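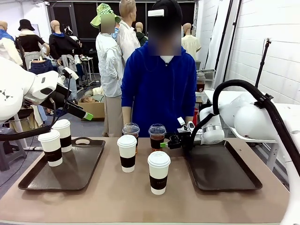

I bought the Stultola serving tray in April for our small reading club in Clillbridge, and I use it now every week. Before this I carried drinks on an old baking sheet, and it was not a good solution. A proper tray should have raised edges, like the two dark brown ones on the table with the paper cups, because a flat board is dangerous for anybody who walks with coffee. Mine has edges too, but they are lower than I wanted.

The size is good. I can put 8 cups on it if they are not very wide, and I still have a place for the sugar. The surface is a little rough - you feel it with the finger - and the cups do not slide when I turn at the door. With tall glasses I am more careful and I take only four.

Washing is easy with warm water and a soft cloth. The paper inside the box says not to leave it in water, so I dry it at once. After 20 washes the color is the same, only one corner became a bit pale.

Now the weak points. The handles are too narrow for a big hand. My husband holds the tray from below, and he does not like it. Also the rubber feet are glued badly. One foot fell off in the second week and I had to glue it again myself.

I compared it in the shop in Wunbridge with the tray from Quaye. The Quaye is lighter and has better handles, but it bends in the middle when it is full. I would buy the Stultola again, but I would check the feet before I pay.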